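Awan Trail, progress note to the Hitum fund
3rd December

Siu-fong, sorry this is late, clocks and colds. Short version first: path open end to end, money mostly where we said, one bit of bad news at the ford.

Done since the last note
Upper section cleared from the stile to Fomgate car park. Bracken was worse than we thought – two extra Saturdays. Waymarks up on all but the last stretch, Tsz-kin has the rest in his van. Step edges re-pegged on the steep bit below the crag, where everyone was cutting the corner and making a second path in the mud. 11 led walks held, all free, all back before dark. The October one went out in proper rain and still had a waiting list.

Money
3,683 spent out of the first payment. Most of that is stone and the digger hire. 400 held back for the gate at the north end, quote came in higher than the old one and I've asked them to look agian. Receipts to follow, Pak-hei is scanning them.

Not done
The ford. Bank went in the November flood and took our new stepping stones with it, two are in the field downstream and the others I can't find. Walkers are going round by the lane for now, adds a mile and a bit, no verge for part of it. Not happy with that. Want a small footbridge instead of more stones. Farm has said yes in principle, nothing in writing yet.

Leaflet also not done. My fault. Map is drawn, words aren't.

Next
Footbridge drawings by the end of January. Gate. Leaflet. Then the spring walks, first one in April, and I'd like to do the whole ridge in one day if the light allows and enough poeple fancy it.

What we need from you
A yes or no on moving 2,000 from signs to the bridge. Signs came in cheap, so it's sitting there. Sooner the better, the river won't wait.

Itsuki Hosoda

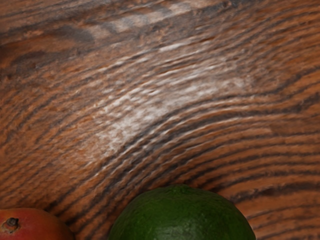 Siu-fong Lo: Thanks Itsuki. Yes in principle to moving the sign money, but I need the farm's agreement in writing before I can release it. Could you also put a notice at both ends about the lane? I walked it last Sunday and met a tractor on the bend with nowhere to stand.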